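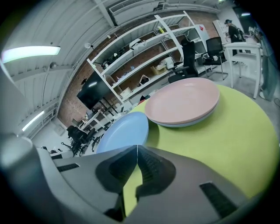

Planning and budgeting for a gripper setup in a small workshop

These tips are for people fitting out a first bench for gripper work with household objects: plates, cups, boxes, cutlery. They come from our own kitting-out at Jornum and from helping two other workshops with theirs. Prices move, so check them yourself before you order.

Start with the task

Write down the job before you look at any catalogue. "Stack the plates on the table" is a job. "General kitchen tasks" will cost you twice as much. For each job, note the heaviest item, the widest item and the thinnest edge the fingers have to get under. A plate is awkward because it lies low and the rim slopes. Two plates stacked are worse, and fingers that manage a mug easily may not get between them.

Take those three notes to the supplier and ask for a loan unit. Onovell lent us one for 20 days and Kanaujia let us try two finger shapes on the same body. If a supplier won't lend, ask for spare pads at the very least and test the pads by hand on your own crockery.

Hand-held or mounted

A hand-held gripper needs no arm, no base plate and no safety fencing, and you can carry it from table to table. If you are still working out which jobs are worth doing, buy this first. A mounted arm can wait until the jobs have settled down. Stavros Tzanetos, who runs our bench, held off for 8 months and we ended up ordering a smaller arm than the one on the first quote.

Check the weight with everything fitted. Suppliers often quote the bare body. Hold the whole thing at table height for ten minutes and then decide.

What to put in the budget

Our first round came to £3428, not counting the furniture we already had. Your figure will differ, but the headings should be the same:

Gripper and charger
Spare finger pads
Objects to handle, plus replacements
Table
Shelving and boxes
Cables, adaptors, tape, labels
Storage drives
Delivery and VAT

The last two lines are the ones people leave off. Delivery on a single heavy parcel cost us more than all the plates.

Pads wear at the tips first. Order two sets with the gripper – they are usually cheaper that way and you won't lose a week waiting for one small bag in the post.

Plates and other objects

Buy plates in several plain colours and keep a list of which colours are in use. Pale pink and pale blue are easy to tell apart on a yellow-green table. Blue and grey-blue are less so, and you may want that or you may not. Decide before you order.

Get 24 and put half away. Shops drop lines without warning, and a near match from another range will have a different rim. Measure one from every new batch.

Skip anything with a gold edge or a raised pattern for the first few months.

The table

A round table lets you come at the work from any side, and there are no corners to catch a hip on. Rectangular ones fit more in and push up against a wall. We have both. Whichever you choose, test it for wobble with someone leaning on it.

Look at the top under your own lights before paying. Glossy tops throw back the strip lights, and plates on them get hard to see at certain angles. If you like a second-hand one with a shiny top, a matt cover is cheap.

Allow walking space all the way round. Office chairs on wheels take up more of it than you expect, and they drift. Measure with the chairs pulled out.

Shelving

Open shelving costs less than cupboards and you can see what you have. Buy a taller unit than you think you need and fix it to the wall. Loose cables want a box with a lid. We used Flikitz boxes because they fit two to a shelf, but any stiff box will do.

Label the front of the box and the shelf under it.

Timing the order

Objects and table first, then shelving, then the gripper. It is annoying to have the warranty running while the gripper sits in its packaging waiting for a table. If your money has to be spent by a certain month, put the orders in six weeks before. Ours was October and the pads only just made it.

Keep back a tenth of the total until the first month is over. Ours went on a longer charging lead, a second lamp and more plates.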